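Walk-through, Yammine building, ground floor + mezzanine. November 28, 2021. K. Kartha

OK = fine, FIX = needs doing, RE = look again next visit

**Exits and stairs**

- [x] Front doors open outward, full swing. OK
- [ ] Rear exit. Pallets stacked to the handle again. Told them in September. FIX today
- [x] Exit signs lit, all of them
- [ ] Mezzanine stair, nosing on tread 8 lifting at left side. Somebody will catch a heel on it. FIX
- [x] Handrail solid both sides

**Fire**

- [x] Extinguishers in date, pins in, gauges in green
- [ ] Tag missing on the one by the loading door. Serial ends 982, matched it to the list so it was serviced, just needs a new tag
- [x] Alarm panel clear, no faults. Log book signed up to last week
- [ ] Sprinkler heads, storage bay: boxes too close to the ceiling on the top shelf. Take one layer off. FIX

**Electric**

- [x] Main panel closed, labels readable (Jurna redid them, much better)
- [ ] Extension cord running under the mat in the packing area. Second time. Needs a proper outlet, ask Londitz for a price
- [x] GFCI outlets by sinks tripped and reset OK
- [ ] Space heater under desk in the office, no tip switch. Take it home or bin it

**Storage and shelving**

- [x] Load signs posted, 2,000 lb per bay
- [ ] Bay 3 upright bent at forklift height. Unload and dont use till Ultadov has looked at it. FIX before anything else on this list
- [x] Ladders tied off, feet ok

**Work surfaces, coverings**

- [x] Covers lie flat, no tape residue
- [ ] Bench by the window, vinyl curling at the corner, retape
- [x] Printed covers ok to keep as long as they get wiped down same as the plain ones

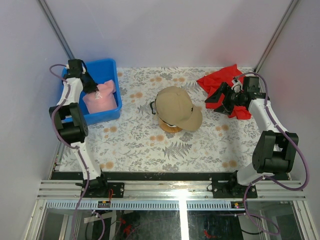
*Leaf and blossom print cover, off-white ground.*

**Housekeeping / first aid**

- [ ] Eyewash bottle past date. Replace both while ordering
- [x] First aid box full, list inside lid
- [ ] Wet floor at ice machine, drain hose has come off the clip. Mopped while I was there but it will be back
- [x] Aisles marked, tape worn near dock but still readible. RE

Invoice for last round of repairs was 1,082, still waiting on approval, please chase.

Rear exit and Bay 3 first. Send me a photo of each when done, the rest can wait for the next visit.

Kavitha Kartha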